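Home | Forums | Race Reports | Training | Gear | Log In
Filed under: Trail & Ultra > Upcoming Races

Nokumness 50K – who's in?
Started by Trilok Upadhyay, December 21, 2020

trilok_u
I got in!! The Nokumness 50K in February, my first ultra, and I've been grinning all morning. Looks like 1,060 feet of climbing, most of it in the back half on the Bevan ridge. Has anyone run it? Wondering about shoes and how often I need to eat.

CatrinTrevor
Congrats! I've done it twice and loved it. Eat early – I take something every 31 minutes (odd number, I know, it's how my watch alert got set) and by the Bevan aid station I'm still happy. Wear real lugs, the creek section is mud.

slowpoke17
Disagree on lugs. There are 17 miles of packed gravel and my feet were toast. Road shoes all the way, and I'd do it again.

CatrinTrevor
Road shoes on that descent? You're braver than me! I went down twice in the Rokiers, and those have decent grip.

trilok_u
Ha, okay, maybe a light trail shoe then. What about food at the aid stations? I've been training on Rultel bars and would love to stick with them. 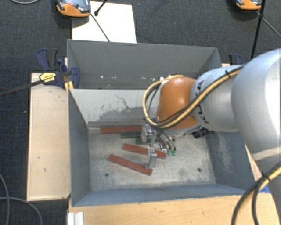 Re: Aid stations and drop bags

slowpoke17
Carry your own bars. Last time I got there it was mostly pretzels and soup. Great soup though!

CatrinTrevor
Seconding the soup. Drop bags go to Bevan only, so put dry socks in yours.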